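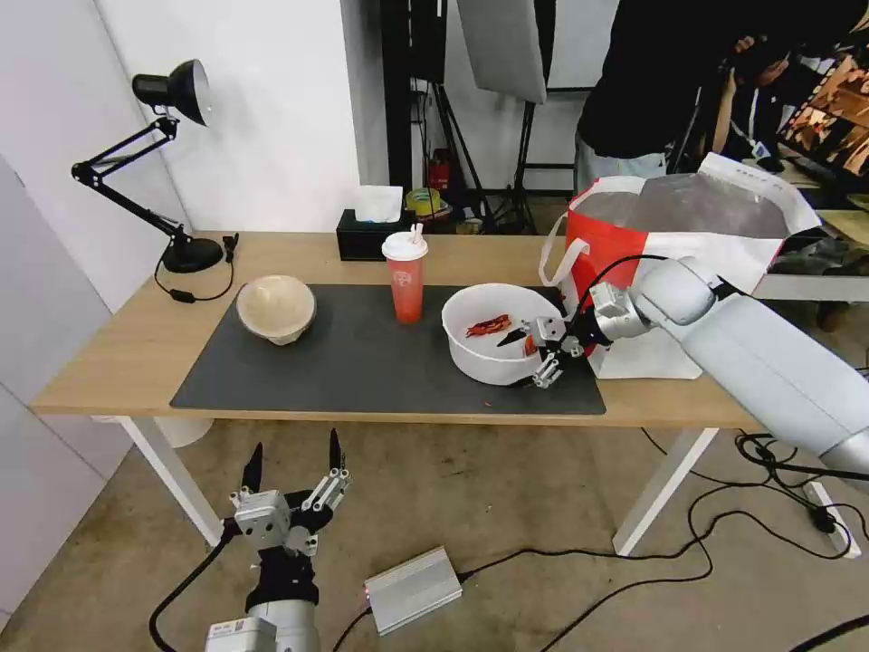 **How much should a first robot cell cost a small company?**

Start with what one hour of the manual task costs you now, multiply by the hours you expect the cell to run in its first 2 years, and treat the result as a ceiling for the whole installation. The arm and hand are one line in that budget. Tables, power, cabling, spare fingers and operator time belong in it too.

## About Farnari

Farnari plans equipment purchases for companies and schools that are buying robotic arms and hands, often for the first time. We write specifications, compare quotes and draw up budgets. We do not sell hardware and take no commission from those who do.

The company was formed when two smaller offices, Wavia and Carvalho, merged. Wavia handled cost estimates. Carvalho ran bench trials of grippers on small, light and irregular items. Both functions continue under the Farnari name, and a client can order either one separately.

## What we deliver

A standard planning file runs to 26 pages and covers:

- task definition, with the smallest and largest item to be handled
- reach, payload and finger clearance
- power and floor layout, including cable routes
- purchase price, spares and service over 5 years
- a delivery schedule with payment dates

Our price list holds 190 line items and is revised every June. Lines we could not confirm with a supplier are marked as open – we do not fill them with estimates.

## How we budget

Multi-fingered hands are priced apart from the arm, and spare parts apart from both. Clients tend to underfund spares. We carry them as a fixed line from the first draft and ask for a written reason before removing it.

Leasing is compared with purchase in every file. For short projects the lease usually comes out ahead, provided the return terms cover normal wear.

Carkotier, our worksheet for cell budgets, is supplied with each file. The current version is dated December 2024. Clients may edit it and keep it after the contract ends.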